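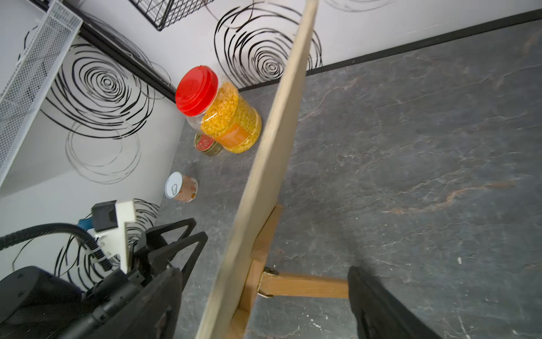
Section 8: Sending in a comment on a planning application

Most people come to the Wivby portal for one thing only, which is to have their say about something being built near them, so do take this section slowly and keep a cup of tea handy. You will need a Wivby account (see Section 2 if you haven't made one yet) and the reference number from the yellow site notice or from the letter the council sent you.

1. Sign in and choose "Find an application" from the menu on the left.

2. Type in the reference number, with the slashes. If you have lost it, you can search by street name instead, though on a long road like Paquette Lane you may have a fair bit of scrolling to do.

3. Open the application and look at the closing date for comments, shown in bold under the address.

Note: Comments close at midnight on the date shown. The portal will still let you type after that, but the Send button will be greyed out.

4. Read the documents before you write anything. The site plan and the drainage statement are usually the two worth your time, and both can be opened at 200 per cent if the small print is a struggle.

5. Click "Make a comment" and pick Support, Object or Neutral. You can change your mind right up until you press Send.

6. Write your comment in the box. It needs to be at least 44 characters long. Planning officers can take account of things like traffic, flooding, trees, loss of light and noise, and they can't take account of house prices or a falling-out with the applicant, however much you might like them to!

7. Tick the reasons that match what you have written, then press Preview.

8. Check your name and address, and press Send. A receipt comes by email.

Caution: Your comment and your street name will be public. Please leave out phone numbers, health details and anything unkind about the neighbours.

Caution: The page signs you out when it has been left alone for a while, and unsent words are lost. For a longer comment, write it in another program and paste it in.

If you live in the Jemness or Munorora wards, you can also ask to speak at the meeting. The request form is in Section 9.

Page last updated July 17, 2023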